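## Zurnholm parallel vs Grelach soft tip on small toy bricks, anyone run both?

**dropbear_torque**
Got the Zurnholm jaws on both arms since May, a mate at another lab reckons the Grelach soft tips are miles better on small plastic. Before I blow 695 bucks on a pair, keen to hear from people who've used them. Job is sorting bricks by colour into tubs. Bimanual, wrist cams plus one fixed cam.

**mapleservo**
Had the Grelachs for 18 weeks. Great on flat sided stuff. Anything with a slope they roll off, the pad just folds under. What shapes are you picking?

**dropbear_torque**
Mixed bag. Wrist cam view:
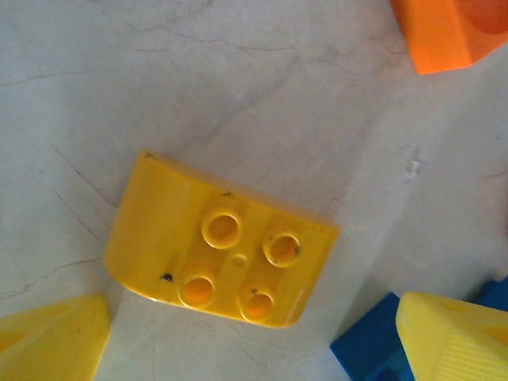
Slopes are where the Zurnholm jaws lose it too tbh. Straight bricks I hardly ever drop. But get one like that yellow one with the rounded side and it depends entirely on which way the jaws come in, across the curve and it squirts out, along it and it's fine. So maybe its a grasp angle thing and I'm blaming the hardware. 286 picks logged so far, most of the misses are curved or wedge pieces.

**kelpie_kinematics**
It's grasp angle. Don't buy anything. Your policy is seeing a top view with four studs and treating it like a plain 2 by 2. Grab more demos with the curve facing every which way.

**mapleservo**
Disagree a bit. More demos helps but a hard jaw on glossy plastic is always going to be marginal. Stick some grip tape on first, costs nothing.

**kelpie_kinematics**
Tape peels. Tried it, spent more time scraping glue off than picking. What's the fixed cam seeing? Could be your arms are in the way half the time.

**dropbear_torque**
Fair question. Overhead-ish view, tubs at the back left, bricks out front:

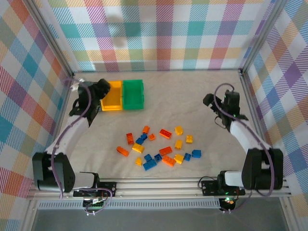

**dropbear_torque**

Left arm does the tubs, so yeah it covers the yellow one when it's over there. Green is mostly in the clear. Haven't moved the cam yet. Controller is a Festent, no complaints there, though the purple cables looping over the wrists bug me, always feel like they're gonna snag on somthing.

**mapleservo**
Shift the tubs to the middle? Heaps of bare table to the right of them, and then either arm can drop.

**kelpie_kinematics**
^ this. Also is that plaid doing your segmentation any favours? I'd hang a plain grey sheet, we had the Ateş cam picking up background colours constantly.

**dropbear_torque**
Plaid stays, I want it to cope with clutter. Will try the tubs in the middle tonight and do 2 runs, jaws bare then jaws taped. Grelachs on hold till then.

**mapleservo**
Post the numbers eh. And split out the slopes from the square ones or it won't tell us much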